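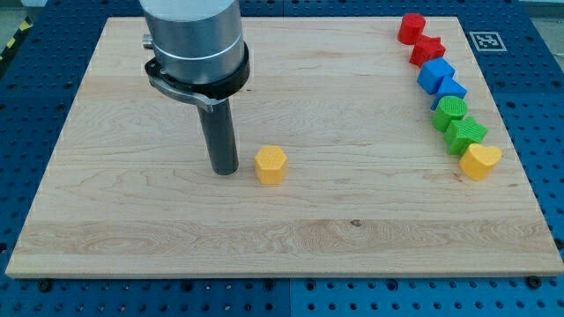
Most of our two hours at the Stosela lab went to one question: how to make a planner state what it has inferred from a layout before the arm is allowed to move. Nabila Lamrani's group has been working on this since January. Their benchmark, called Votivari, uses a maple board on a perforated table, a single arm with a plain black cylindrical tool, and eight plastic blocks. An instruction is typed, the system proposes a grouping, and each push is then planned against that grouping. At the bench we were shown a color task. Seven blocks stood in a line along the right side of the board, the red, blue and green ones in pairs and a yellow heart at the front end, with the yellow hexagon by itself beside the tool. The instruction for that layout was "finish the row."

The difficulty is that "finish the row" has more than one reading. A planner that works only on position will close the largest gap it can find. One that works only on color needs the hexagon next to the heart but has no opinion on which side. The Stosela method scores both readings separately and multiplies the scores, and the arm stays still if the top two candidates are too close together. Khadija Ait Ali, who wrote the scoring module, gave the threshold as a tuned value and was frank that it was tuned on this board only.

Pushing was chosen over grasping to keep the hardware out of the argument. With a cylindrical tool, contact is close to a point, and an off-center push turns the block as well as moving it. The planner therefore works in short strokes and takes a new pose estimate after each one. A square marker fixed to the table just past the corner of the board ties the camera coordinates to those of the arm.

The data set stands at 1,549 logged pushes, collected over 19 layouts. Fouad Hijazi showed us the error plots by shape. The star is the worst case – its points catch the tool and the contact model does not represent this well. The cylinders translate predictably but their rotation is hard to estimate, and the group leaves it out of the score.

Driss Abdelaziz from our side asked about closely spaced blocks, where one push can disturb a neighbor. The present planner treats neighbors as fixed obstacles with a margin of 3 mm. A version with movable neighbors exists in simulation but was not part of the tour.

Slides and the push log format are to be sent to visitors by the end of October 2021. Requests for the log itself go to Mounir Samir.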